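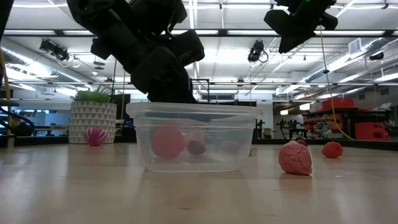 Filed under: Small Domestic Defeats

Blog > Clutter > The Squishy Problem

I own a brain. It's pink, it's squishy, and it spends most of its time lying on its side, which I sympathize with. I also own a spiky pink ball, a raspberry, and more soft berries than any adult should have to account for.

It started with one stress ball, a gift from Parveen Soomro when I was working the December returns desk at Dogbe. The stress went away when I quit. The balls kept coming.

So the new rule is a clear plastic container, and whatever fits in it stays. Big balls go in first, berries fill the gaps – the ones with stems snag on everything – and the spiky one goes on top or lives by the plant. Boris Matoušek says I should throw out the lot. Boris owns 133 fridge magnets.

I gave the sorting 30 minutes. I spent most of it squeezing things.

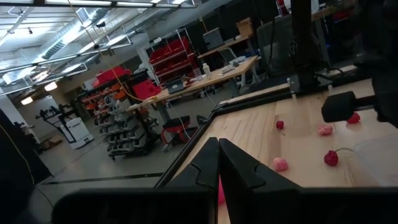

How do you get the lint off squishy toys?

Dish soap and lukewarm water, then let them air dry on a towel overnight. A little cornstarch takes care of the tackiness – shake off the extra outside, not over the rug.

The raspberry still needs doing. Maybe tomorrow.

Print this post | E-mail this post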